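The wellness app students didn't ask for
14 June 2019

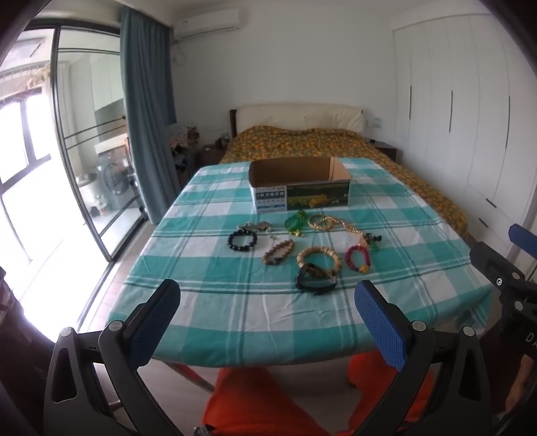 Photo: supplied

Cloltley College will pay for 23 licences of Jarnex, a mood-tracking app, and offer them to first-year students in residence from September. I asked the college's student services manager why an app, and why now.

"Students told us they wanted support after hours," she said. When I asked how many had asked for an app, she paused. "The survey didn't put it that way."

The survey had 41 responses. Most mentioned wait times for counselling, which now run to 3 weeks. The college has two counsellors and isn't hiring a third.

"It's not a replacement," she said. "It's a first step for people who may not be ready to walk into an office."

I wondered what happens when someone logs a bad night at two in the morning. The app sends a breathing exercise and a phone number. The number goes to the same line that is already printed on the back of every student card.

Who sees the entries? "Only the student," she said, then added that the company gets "grouped data" to improve the program. She didn't have the privacy agreement with her and offered to send it. It hadn't arrived when this was posted.

She does expect to review the trial before the winter break. I asked what would count as failure. "I'd want to see people using it," she said. I asked how many people. She said they hadn't set a number.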